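Search this site Enter keywords

Reading time: 2 minutes

The Sweater Will Outlive Me

I have lived in Elora for three winters now, long enough to have opinions about moths and a closet that smells strongly of cedar. March is when I take everything off the shelves and decide who gets to stay.

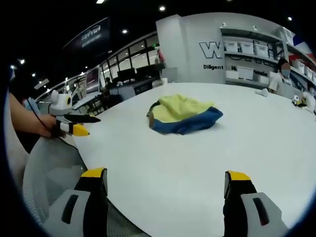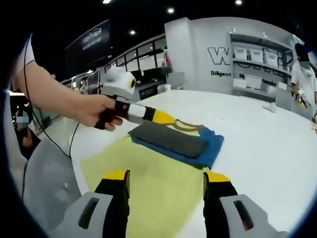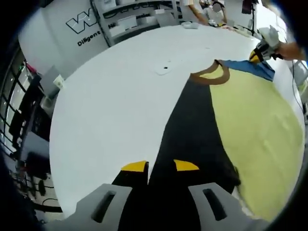 My trouble is that I buy clothes for a person with a fuller calendar. There's a linen jacket I got for garden parties, and I have been to one garden party, where it rained and we all stood in a garage. I own hiking pants with zippers at the knee. I have never once wanted my knees released partway through a walk, but the option cost me 80 dollars and I can't let go of it. A sensible person would sort by what gets worn. I sort by guilt, and the pile is always a mess until something gets squared off into a neat rectangle, like the dark gray cloth sitting on top of the blue one in the second picture, at which point I feel I've achieved something and go make lunch.

Then there's the sweater. I bought it at Durkon, the secondhand place by the bridge, for 27 dollars, and it weighs about as much as a wet dog. It's oatmeal. It itches through a shirt. The label says Grirer and nothing else, no fiber content, no washing instructions, as if the makers had washed their hands of it so I wouldn't have to.

I've tried to give it away twice. The first time I put it in a donation bag and took it back out in the parking lot. The second time I got it as far as the counter, where they told me they were full up on knitwear until fall. I drove home with it buckled into the passenger seat because the car kept beeping.

So it stays, along with the zip-off pants and four belts for one pair of jeans. I did part with a raincoat that let in rain and a shirt from my Ametepe phase, when I believed I could wear orange.

The closet now has one empty hanger. I've already been looking at vests.

Filed under: Home

Contact | Copyright, all rights reserved | Back to top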